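Progress report to the Tameck fund, second period
Prepared by Sebastián Aravena, for the attention of Lambros Bakalis
November 21, 2019

Dear Mr. Bakalis,

In this report I explain what we have done with the Tameck money in the second period, and what is still open. The subject of the grant is the sorting of mixed household goods at our Lonidmont site, mainly small personal articles and toys which come to us as returned or donated stock.

In the first report I wrote that the old wooden crates were a problem. Small things were caught between the boards and we lost time to search for them. In October we changed to gray metal bins with high sides, delivered by Zacharopoulos. The price was a little higher than in the plan, but the transport was cheaper, so the budget line is kept. The bins are easy to wipe and bright things are easy to find on the gray floor.

We have also finished the goods list. It has now 90 types of article, divided in 8 groups. Hairbrushes and combs were the most discussed group. The round brushes take a lot of space for their weight, and the bristles catch on textile, so we decided to keep them away from scarves and soft toys.
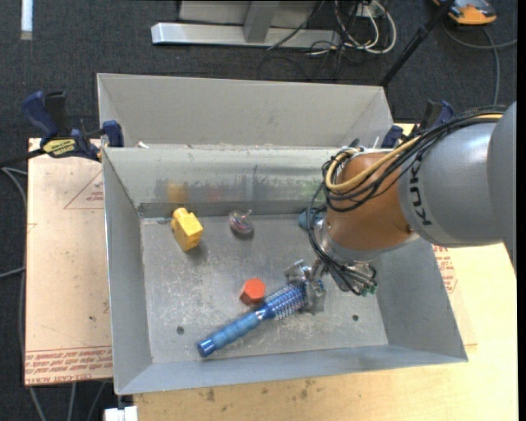
The second difficult group is small blocks and other hard pieces of play sets. They arrive without their box and it is often not clear to which set they belong. For the moment we keep them as single pieces and write only the color and the form on the label. Arker has offered to check the labels against their own catalog, but we have not received their answer about the cost.

Of the seven tasks in the work plan, four are closed. The open ones are the written guide for new staff, the label check and the final stock count. The guide is late. I had expected to send you a draft with this report, but the chapter on damaged goods must be written again after the change of the bins.

We do not ask for more money in this period. We ask only for your permission to move the rest of the crate budget to the printing of labels. If you agree, please confirm by e-mail, and I will send the corrected table together with the draft of the guide.

With kind regards,
Sebastián Aravena
Lonidmont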